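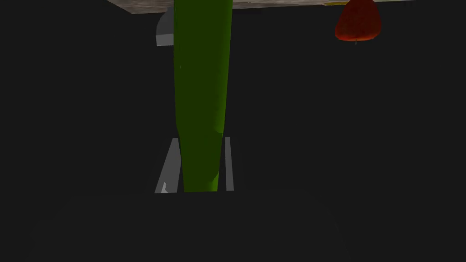
The Nirnis grip fault was a software error in Pavent, a control package for two-armed kitchen robots sold by Isard. In simulated runs, the gripper reported a secure hold on long vegetables whether or not it had one. Of 300 logged pickups, 88 were marked as successes with no contact force recorded.

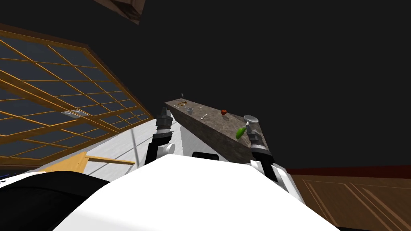
Isard blamed a bad friction setting and issued a patch in June. Rainer Wiegand, who reviewed the logs, disputed this – the same error appeared in 11 runs after the patch. The company's claim that physical units were never affected has not been independently checked.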